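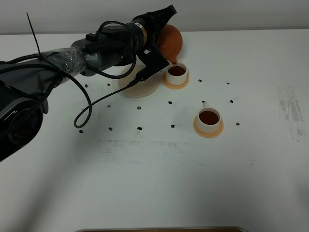

Six months of listening to the police scanner (legally!)

20 August 2021

I promised Neema I'd write this up before the weekend, so here goes. Back in March I signed up for the citizens' course our local police run out of the Jollow station, mostly out of nosiness, and I've come away completely hooked on how a call for help gets from someone's kitchen to a patrol car. I had no idea! I thought you rang, someone typed your address, and a car with lights turned up.

The bit I loved most was the night we sat in the dispatch room. There were 2 call-takers on, and Muthoni Kaijage was looking after us between calls. She let us listen to a few old recordings with the names taken out. One was a bloke reporting a break-in at his neighbour's garage on Rugemalira Street, and he spent the first minute apologising for ringing. Muthoni said people do that constantly. She'd much prefer you skipped it and started with where you are – street, number, nearest corner – so that if the line drops she's still got something to send a car to.

Then there's the colour coding on the screens, which I could happily talk about all night (and have, sorry to everyone at Arif's barbecue). Calls waiting for a car sit in one column, calls with a car on the way sit in another, and a shout in the street can jump straight past a stolen bike that's been there since lunch. Our stolen ute last year was one of those slow ones. I was pretty cross about it then. Having watched a busy Saturday from the other side, I've calmed down a fair bit.

On the scanner side, our area still has some channels you can listen to, and I've been doing it while I cook. Most of it is gloriously dull. Dogs on the highway, a noisy party, someone locked out of the pharmacy. I kept a notebook for a while and logged 89 calls over a fortnight, and by far the biggest group was car trouble and minor bingles. There was one proper foot chase, through the back of the Skoklow estate, and it ended with the officer puffing into the radio and asking for a bottle of water. I was cheering at the stove!

A word on manners, because Upendo brought it up in the comments last time and she's right. I don't post addresses, I don't post names, and I don't go and have a look. If you're keen to listen too, check the rules where you live first, as they vary a lot.

The next course starts once they've got enough people on the list, and it's free. It runs for 6 evenings, there's a decent parking lot behind the station, and the coffee is terrible, so bring a thermos. Jabari Sang handles the bookings at the front counter. Tell him you want the dispatch night, and wear something warm, they keep that room freezing.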